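Stop Blaming the Person Who Pressed Go

Posted February 19, 2019 by Nosipho Le Roux

Writing this fast, between two other things, so forgive the shape of it.

By now most people in our little corner of the home-help robot world have heard about the Brulter arm. Short version for anyone who hasn't. In October, at the Burudon workshop, a gripper that was told to let go did not let go. It had a fold of fabric. Next to the fold of fabric was Sérgio Frade's left hand. The thumb closed a second time, harder, and kept closing. Two fingers badly bruised, one nail lost, 22 seconds before somebody got to the wall switch and killed the power.

He's fine. He is back at work and he's sick of being asked.

What I want to argue about is the report, and what people have been saying since the report went around. The report runs nine pages. Eight of them are about where Sérgio was standing.

I'm not joking. There's a floor plan. There's a paragraph on whether he had finished the refresher course (he had). There's a line, I have read it so many times now, that says the operator "chose to assist the grasp manually." Chose! As if anyone who has ever worked with one of these things on cloth hasn't reached in to tug the fold straight. I have done it. The man who signed the report has done it, I've watched him.

One page, the last one, gets to the fault. And the fault is dumb. The Dobos controller has a slip response. If the fingers feel the load moving when it shouldn't, they squeeze more. Good idea for a glass. Good idea for a can of soup. But cloth always moves. Cloth slides, stretches, bunches up under the thumb, and the controller reads all of it as slipping. So it squeezes. And while it's squeezing because of slip, it ignores the release command until the slip stops.

Read that again please. Release waits for slip to stop. You pull your hand back, pulling makes slip, slip makes squeeze. The harder you try to get out the harder it holds.

That is not operator error. That is a trap with a user manual.

Now the defense I keep hearing goes like this. Robots are machines, machines pinch, you keep your hands out of machines. My grandfather worked a press and he'd have agreed. And fine, for a press. A press sits inside a cage. You put the part in, step back, two buttons, bang. The whole deal with the press is that people and press are never in the same place at the same moment.

But we sell these arms on the exact opposite promise. Work beside you. Help in the home. Fold the sheets, clear the chair, hand grandma her sweater. Every brochure has a person in it close enough to touch. You can't put the person in the brochure and then write them out of the safety case. Pick one.

And the room matters. A factory floor gets designed. Lines painted on it, fences, a guy whose job is the fences. A room where people live has whatever's in it. Things with wheels. Bedding, laundry, curtains, paper, somebody's stuff. The fingers go in close because they have to, and everything is soft and half of it is white on white, and you're asking a controller tuned on cans to know what's a fold and what's a knuckle.

I brought this up at the review meeting and was told that the risk was "adequately covered by training." I asked how the training covered it. Long quiet. Turns out the training says keep clear of the gripper during a grasp. It doesn't say how clear, or what a grasp is when the thing regrasps by itself, or what to do if it won't let go. There was no page for won't let go. People had been through the course, all of them passed, and not one of them could have told you the release command could be ignored. I couldn't have told you. I teach part of the course.

So here's where I come down.

One. Release means release. Not when the controller is happy, not after the slip settles. A release command should beat everything, and if that means a dropped cup then drop the cup. I'd rather sweep up a thousand cups. The people at Brulter say this hurts their grasp scores. Ok. Let it hurt them.

Two. A stop you can reach with the hand that isn't stuck. The wall switch at Burudon was 20 feet from the arm. Whoever put it there was thinking of someone standing back and watching, and that person is never the one who gets hurt.

Three. Cap the squeeze. Sistiner already does it on their smaller hand, the force tops out low and stays there, and yes it drops a heavy towel now and then. Nobody has had a nail off with it that I know of.

Four, and this one is for us and not the makers. Stop writing reports that begin with the person. Begin with the machine. What did it do, what was it told to do, where do those two part ways. Get to the person when you have run out of machine. I'd bet you mostly won't get there.

Someone will say I'm being soft on Sérgio because he's a friend. He is a friend. He also did a dumb thing by the letter of the rule and he says so himself. Both are true. But if a rule gets broken by every single person who does the job, every day, for 30 weeks, and the one time it matters we act shocked, then the rule was never doing any work. It was just sitting there waiting for somebody to be blamed under it.

I also think, and this is the bit that'll annoy people, that we like operator error because it's cheap. Retraining costs an afternoon. Changing the controller costs a release cycle and a phone call nobody at the office wants to make. With a finding of operator error the arms are running again the next morning. They were, too. Same firmware. I checked the version number myself and it hadn't moved.

Black fingers up close, pale stuff behind them. The working distance is the whole argument, really. 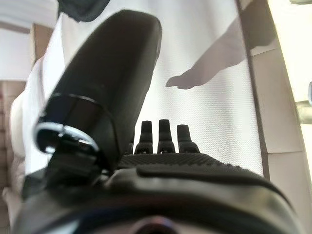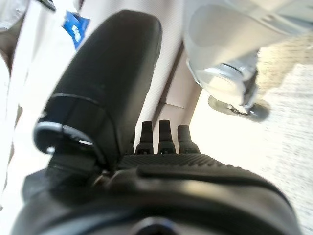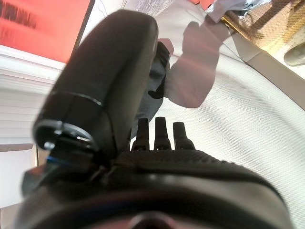 Back to the firmware. The patch that finally went out in the winter does not fix the release problem. What it does is add a delay, so the second squeeze comes later then it used to. The release notes call it "improved comfort." I wrote to ask whether release now beats slip, yes or no, and got a friendly reply with neither word in it.

I've stopped running cloth tasks with anyone inside arm's reach until I get a yes. It makes the work slower. It makes some of it kind of pointless, since a helper you have to stand away from isn't much of a helper. My students are annoyed with me and the schedule is shot.

If you run one of these with the Dobos controller, try it yourself, with a towel and no hands anywhere near. Let it grab, tie a string to the towel, pull the string steady and send release. Time how long it takes to open. Write it down with the firmware version and send it to me, I'm collecting them, good results too. Especially good results. If there's a version out there that opens right away I want to be running it by tomorrow.

Comments are open. Please don't ask Sérgio about his nail, it's growing back.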